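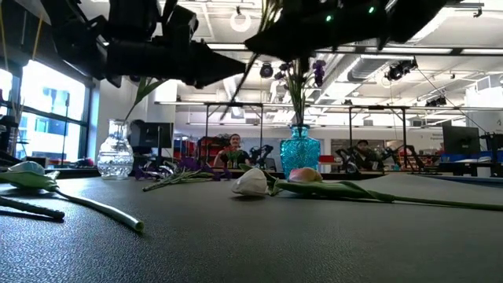

mossyledger wrote:
Whatever you do, don't press Recall on a claim once it's gone to the second approver. It drops back to draft, all your receipts come unstuck and the date resets to today.

Well, I wish I'd read that before lunch. I pressed Recall. I've now got a mileage claim sitting in draft with no receipts, and Sesteck is telling me it's outside the claim window, even though the journeys were well inside it when I first put them in. Has anybody got one of these back without starting from scratch? I'm at Wasby, on the old Hasov grades, if that makes any difference to who can see what.

For anyone who missed the top of the thread, my original question was how you split one claim over two cost centres. I still don't know that either!

inkwell_and_co

---

mossyledger
Oh no, sorry, I should have typed faster. The receipts aren't gone, they go into a thing called Attachments Wallet (top right, under your initials, no idea why it's hidden in there). You can add them back one at a time. The date is the bigger problem. As far as I know only the expenses desk can change the submission date, and they'll want a screenshot of the original confirmation email. Have you still got that?

---

inkwell_and_co
I've got the email, yes. It's one of those that says "Your request has been actioned" with no reference number on it, so whether they'll accept it I don't know. Found the wallet though, thank you. All there, including a car park ticket from the Nørgaard visit that I'd completely given up on.

---

brackenfold
I'm going to disagree with mossyledger a bit here. Recall is fine if you do it from the task and not from the claim. Go to your Tasks list, open the one that says Awaiting, and recall it from there. Keeps the date, keeps the receipts. I've done it loads. It's the button on the claim page itself that wrecks everything.

---

mossyledger
Might work for you, it didn't for me. I did it from Tasks in December and lost the date all the same. Are you a manager on the system? I wonder if managers get a different version of that screen.

---

brackenfold
I am, yes. I approve for a team of 7. Hadn't thought of that. When I act as myself I suppose it still knows I've got the manager role switched on.

---

plumbline88
Splitting over two cost centres, seeing as that bit got lost:

Open the claim line (the line, not the claim)
Click the three little dots at the end
Choose Distribute
Put in the percentages, and they have to come to exactly 100 or it greys out Save and doesn't say why
Save the line, then save the claim

If Distribute isn't in the menu it means your second cost centre hasn't been added to your profile. Your manager has to ask for that through the finance form, and it took 6 working days when I did it.

---

inkwell_and_co
You absolute star. Distribute isn't in the menu, so that explains the hour I spent this morning clicking round in circles. I'll ask for the form.

Is there really no way of doing it in pounds? Percentages are a pain when one journey belongs to one project and the next one belongs to the other.

---

plumbline88
No pounds, sadly. What I do is keep each journey as its own line and give each line 100% to whichever project it's for. More typing but you never need a calculator. You'll still need the second cost centre on your profile.

---

sorrelandsons
Can I put in a word for just not bothering with any of this until you've been to a drop-in? I moaned about the drop-ins for weeks (who's got a spare hour at 3 in the afternoon?) and then I went to one because my leave balance was showing as minus something, and the woman on the desk sorted it while I was still explaining. She did my pension nomination as well while I was sat there. I'd been putting that off for ages.

---

brackenfold
Drop-ins are all right for leave and personal details. For anything to do with money I've found them hopeless – they write it down and say somebody will be in touch. I went with a purchase order that was stuck and came away with a leaflet about purchase orders.

---

sorrelandsons
Depends who's on, I think. Mine was HR and not finance, so fair enough. But I'd still say it's quicker than reading the help pages, which seem to have been written for a version none of us have got. Half the screenshots have a blue menu down the side that doesn't exist.

---

mossyledger
The blue menu! I looked for that for so long. It's in the Hasov guide too, so I think somebody copied the pages across when we moved and changed the name at the top.

---

teasel_row
Different question but it's sort of the same thing, can I tack it on here? I've changed from full time to 3 days a week and my leave has been recalculated in hours. Fine. But when I book a day off it takes off a full time day, so it's eating my allowance faster than it should. My manager says it'll "balance out at year end". Will it?

---

plumbline88
It will not balance out. Your work pattern hasn't been updated, only your contract hours. They're two separate screens and they don't talk to each other. Ask HR to check the work pattern and tell them the date your hours changed. After that, cancel any leave you've booked since then and book it again, or it keeps the old figures.

---

brackenfold
Cancel it and book it again? Careful with that if your team has a cap on how many can be off at once. One of mine did that and the slot went to somebody else while she was rebooking. I had to override it. I'd ask HR to recalculate, they do have a button for it.

---

plumbline88
Do they? They told me they didn't!

---

brackenfold
They do, it's called Reprocess Absence or something very like it. Ask for it by name and don't let them fob you off.

---

teasel_row
Thank you both. I've got a wedding to go to and don't fancy losing my slot, so I'll ask for the button first. Will report back.

---

inkwell_and_co
Update on mine. Expenses desk took the email without any fuss and put the date back, and it was approved by 6 the same evening, which I did not expect. The form for the second cost centre has gone in. brackenfold, I tried your recall from the Tasks list on a tiny claim I didn't mind losing (a parking ticket) and it lost the date, so I'm with mossyledger on that one for non-managers.

---

brackenfold
Fair enough, I'll stop telling people to do it. Could a mod put a note at the top of the expenses sticky? It still says to use Recall.

---

teasel_row
HR had the button. It's called Reprocess Time Off on their side. All my hours came back and the wedding's still booked.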